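Galería: bolsas para todo, edición de agosto

Por fin me siento a subir esto (¡llevo desde junio prometiéndolo!). Ya sabéis que en casa las bolsas se reproducen solas en el armario de la entrada, así que he decidido ir enseñándolas poco a poco, empezando por la que más uso últimamente. 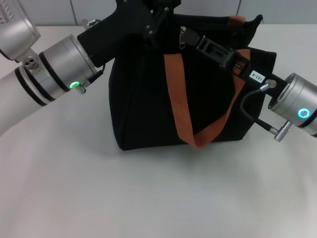
La negra de tela con el asa naranja teja, sobre la mesa blanca. Me chifla cómo cae la cinta por delante.

Un par de cosillas, que siempre me preguntáis. Es blandita y se arruga bastante, pero yo no plancho bolsas ni loca, y además así tiene más gracia. Me la llevo al mercado, a la biblioteca y a las clases de costura de Raelene Tamihana, que ya me la ha intentado cambiar por una suya de lunares (no cuela, Raelene). El detalle de la hebillita plateada arriba me ganó desde el primer día, y la lengüeta naranja que asoma por el borde también, para qué engañarnos.

Para la próxima tanda quiero sacar las de rayas y la mochila vieja que me pasó Alby Bright, si es que aparece entre tanto trasto. Si tenéis una bolsa favorita, contádmelo en los comentarios, ¡que me los leo todos!

27 de agosto de 2021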